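3.2 Sorting task and materials

The second task looked at how people group small packaged snacks when they are given a tray and no sorting rule. We chose wrapped sweets and snack packets because most adults handle them often and have their own ideas about which ones belong together. Items differed in size, colour and stiffness of the wrapper. Colour was the easiest feature to act on, and earlier work by Lamrani and MacLeod led us to expect that most people would start with it.

Sessions were held in a shared office at Piltier, at a white table with room to stand on more than one side. The tray was pale and square, with a low enough contrast to the table that it did not draw attention away from the packets. Each of the 64 sessions began with the items spread over the tabletop. Participants were told to put things in the tray "the way you would at home" and to stop when they were satisfied. 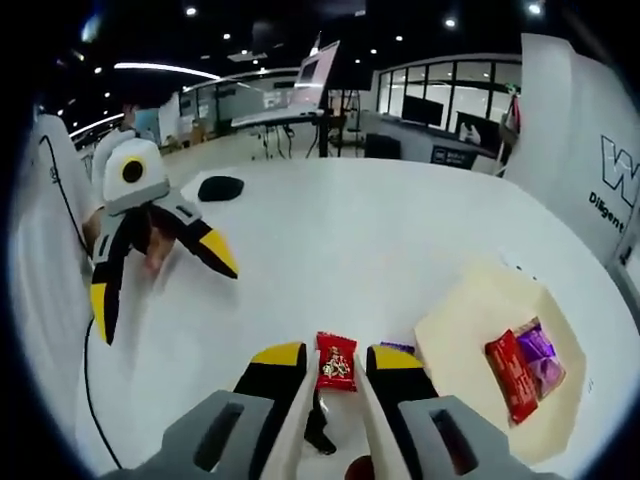
Figure 4. Sweets and snack packets on the table and in the tray, Task 2.

Overlap between packets was allowed and was coded separately from grouping. Two packets counted as overlapping if one covered any part of the other when seen from above. Small sweets left on the table at the end were coded as unsorted, even when they lay close to the tray. Dabbas and Thibodeau coded the final layouts independently and settled disagreements by discussion. We left out 14 sessions in which the participant asked for a rule and was given one by mistake. These are reported in Appendix B, along with the wording used by the session leader.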